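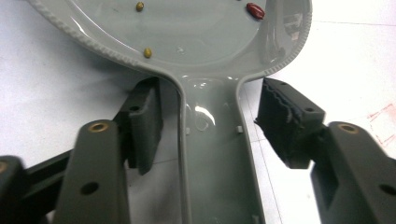

Photo: Delali Tetteh

Live stream drops out during concert broadcasts
Status: Resolved
Opened: January 2025
Product: Irton web player, Irton app
Reported by: listeners, via the station contact form

Problem
The stream of the Pattinasarany Quartet concert from Disden Hall went silent several times in the first half. The player kept showing "Live" and the clock kept running. Listeners on FM heard the whole concert. Pressing stop and then play brought the sound back, but it went again in the next slow movement.

Log

Checked the hall feed first. The recording made at the desk is complete, with no gaps. The line from Disden to the studio was up all evening and there are no errors against it.

Checked the studio output. The FM chain and the web chain split after the mixer, and only the web chain goes through the Vosex encoder. The FM recording is fine. The web recording has four gaps, all of them in quiet passages. The longest is 82 seconds and covers the end of the Adagio.

Looked at the encoder settings. Silence detection was on, with the threshold set for speech. When the level stays under the threshold for 19 seconds, the encoder decides the source has failed and switches to the backup input. Nothing is plugged into the backup input in Studio B, so listeners got silence. It switches back only after the main input has been above the threshold for a while, which explains why the gaps are longer than the quiet bars themselves.

The same setting was in use for the choral concert in December. I went back to that recording and found one short gap before the last carol. It was not reported at the time.

Stop and play did not really help anyone. The sound came back because the encoder had already switched over by then.

Changes made
Silence detection is now off for the concert profile. It stays on for the daytime profile, where it has caught real faults. The presenter's desk sheet has a new line: select "Concert" on the Vosex before the opening announcement, and go back to "Daytime" after the applause.

Tested with the desk recording of the Adagio, played into the web chain at the level it had on the night. No switch. Ran it again from the top of the movement on the phone app and in two browsers. Sound all the way through.

Still open
The status light on the web player stays green when the backup input is in use. Passed to the Irton developers as a separate ticket.

Note for listener replies
The concert is on the listen again page for 60 days, taken from the desk recording, so the missing passages are there. Anyone who still hears a gap should tell us which device they use and the time shown on the player – a screenshot is fine.

Closed by Delali Tetteh, broadcast support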